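Intestate Succession and Small Holdings: Second Progress Report
Trelent Fund, Property and Family Transfers Program 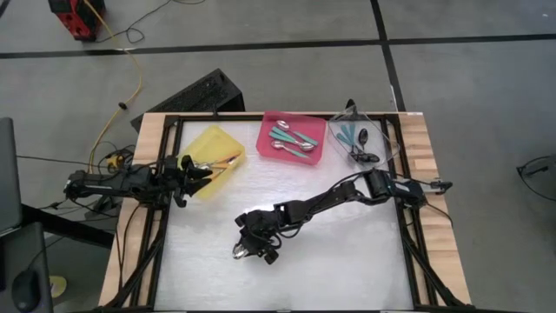
The reporting period ran from March through September. Work in this period covered the second and third parts of the agreed plan: coding of the estate files from the Breltum district registry, and the first comparison of outcomes between estates divided by will and estates divided under the default rules. The literature review was delivered with the first report and has not been revised.

Estate files. The plan called for 160 files, and all have now been coded. The sample is restricted to estates in which the main asset was a house or a parcel of farmland and in which at least two children survived the owner. In 50 of the files there was a valid will. The rest passed under the statute, which gives children equal shares after the spouse's portion. Each file was read by two coders working separately. Where they disagreed on the value of the main asset, the registry valuation was used and the disagreement was logged.

Lifetime gifts remain the weakest part of the data. The registry records a transfer of land before death but not the reason for it, and a sale to a child at a low price looks the same on paper as a sale at a fair price. We have treated any transfer to a child below half the assessed value as a gift. Results under other cutoffs will be reported in an appendix.

Preliminary findings. Equal division is common even where the owner was free to choose otherwise. Among the estates with wills, most name all children for the same share of the total, although the house itself often goes to one child with a cash payment due to the others. The payment terms vary widely. In 12 files the payment was still outstanding when the file was closed, and these need to be followed up in the land register before anything is said about whether the shares were equal in practice.

Unequal wills do not line up clearly with differences in the children's incomes. They line up better with which child lived at the property. This is consistent with an exchange account, in which the larger share pays for care, but the files contain too little on care to separate that account from simple attachment to the house. No causal claim is made at this stage.

Software and data handling. Coding was moved to Irix in the second month of the period. The older spreadsheets were imported and checked line by line against the paper forms. Names and parcel numbers are stored apart from the coded file.

Changes to plan. The comparison with the Hodžić archive has been postponed. Access was granted, but the probate series there is unindexed before the change in the succession statute. We propose to use only the later series, which shortens the comparison and leaves the budget unchanged. The program's written agreement is requested.

Next period. Follow-up of outstanding payments, the appendix on gift cutoffs, and a draft of the main paper.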